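Planning for Automation Equipment
Session 5 handout: What the quote leaves out
Wednesday, March 31, 2021

Bring your marked-up copy of the Didgate quote from last session. If you lost it, share with a neighbor and reflect on document control.

Where we left off

In February we worked through how to choose a task for a robot. You ended up with a short list and, in most groups, one clear favorite: desk and bench tidying, which in our case means picking up small items and putting them in trays. It is dull work with soft consequences when it goes wrong, so it makes a decent first project. Today we try to pay for it.

The running case is Bromau, a mid-sized office supplier that wants one arm on one table for a trial. Their operations team got a price from Drondano for the arm and controller, multiplied nothing by nothing, and sent it upstairs as the budget. It was approved in a single afternoon, and that should have worried someone.

5.1 The arm is the cheap part

In the Bromau case the arm and controller came to 26 thousand dollars. The project closed at 64 thousand. No fraud took place and no one was especially careless. The difference was made of ordinary things, most of them too boring to appear in a sales meeting:

Gripper, plus the second gripper after the first one met a stapler
Mounting hardware and a table that can take it
Cameras, brackets, lights, cables, longer cables
A computer that can keep up
Guarding and a risk assessment
Fixtures and trays, including spares
Integration labor
Training for the people who will stand next to it
Freight, duty, and the pallet jack rental

Look at the integration line in your copy. Drondano's quote gives it one row and the phrase "as required." Treat "as required" as a number that has not been typed in yet. Ask for the number in writing before you sign anything.

5.2 The table

Students skip this section every year, so it now comes early.

A robot that works on a tabletop inherits every fault the tabletop has. If it flexes, the arm's careful repeatability figure belongs to a brochure. If it gets bumped by a cleaning cart overnight, the positions taught yesterday are now positions in a slightly different universe. Budget for a stiff surface, a way to fix it in place, and an hour of someone's time to check it each week.

Surface finish is a cost question too. A plain white top gives good contrast with dark objects and poor contrast with pale or clear ones. Daylight is free, and behaves like it. A room with big windows may need blinds, fixed lighting, or both, and those belong on the project budget even if Facilities buys them. If they go on the Facilities budget, the project looks cheaper and Facilities stops returning your calls.

5.3 Things the robot puts things into

Trays and organizers are the smallest line on most budgets and the source of a surprising share of the delays. Buy the ones the people in the office already use, then buy spares of the exact same model. Open mesh can be awkward for depth cameras, which may read part of it as surface and part of it as whatever lies underneath. A tiered unit adds another problem, in that the lower tray may only be reachable from the front.

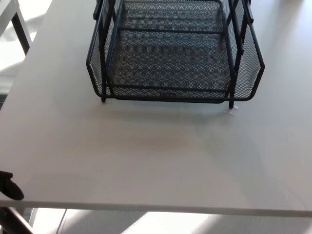 Should the organizer be bought before the robot is ordered?

Buy it first, along with its spares. The reach, the approach angle and the gripper width all depend on the size of the tray opening, and an organizer is far cheaper to change than a gripper.

5.4 Time is a line item

The Didgate quote promises delivery in 14 weeks. Read the footnote. The clock starts when they receive the deposit and an approved layout drawing, and the drawing needs your table dimensions, which need a table. Bromau counted from the day of the purchase order and had operators trained well before there was anything to operate. By the time the crate arrived, half of the training had leaked out.

For your plan, draw three bars: paperwork, delivery, and getting it to work on your table with your objects. The third bar is the one managers like to shorten. Let them shorten it on a copy.

5.5 Running costs

Put a yearly figure next to each of these, even a poor one. A poor figure gets corrected in review. A blank gets copied into next year's budget.

Software licenses (check whether support is included or only smiled at)
Gripper pads and other wear parts
Recalibration after moves, bumps and office reorganizations
Operator hours spent clearing stuck items
Storage for recorded data, if you keep any

On the operator hours: Sepúlveda, the second site in your reader, logged 72 interventions in its first month. Each was short. Their budget had allowed for none, on the theory that the system was automatic.

Exercise, due next session

Rebuild the Bromau budget from the quotes in the reader. Use one page for purchase costs and one for the first year of running. Mark each line as quoted, estimated or guessed. Guesses are allowed – disguised guesses lose points.

Then write a paragraph to the manager who approved the original figure, explaining the new one. Keep it polite. You will need that signature again for the grippers.

Reading for next time: reader, section 6, leasing and used equipment. Skip the tax appendix unless you enjoy that sort of thing.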